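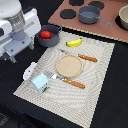

About us

I'm Loubna Slaoui and I run Naston, a small firm that packs and sends out kitchenware and wooden toys for other people's shops. I started it in my mum's garage with a tape gun and a borrowed van, and there are 25 of us now (plus a kettle that never gets a rest!).

You've probably come to this page wondering about the robots, as most visitors ask about them before they've got their coat off. We have two arms on the packing floor. They pick up the light, dull stuff and put it in trays, over and over, and they're much better tempered about it than I ever was. Anything fragile or oddly shaped still goes through human hands, and so does every parcel before it's taped shut.

I won't pretend everyone cheered. When the first arm came in November, people were worried about their hours, and they told me so, quite loudly. We agreed in writing that no one would lose their job or a penny of pay over it, and we've stuck to that. What has changed is the day itself. Doina Kovačević used to stand at the tray bench for a full shift and go home with sore wrists. She now sets up the arms each morning, sorts them out when they fumble something and teaches the rest of us, me included. Dalibor Paulík moved over to returns, which he'd been asking about for ages, and six of the team have done the same training as Doina.

It isn't all smooth. Shiny handles still cause trouble, thin flat things are worse, and the floor is noisier than it was, so we've moved the break room to the far end.

If you'd like to come and look round, ring and ask for Nabila Gaber. Flat shoes, please, and the biscuits are on us.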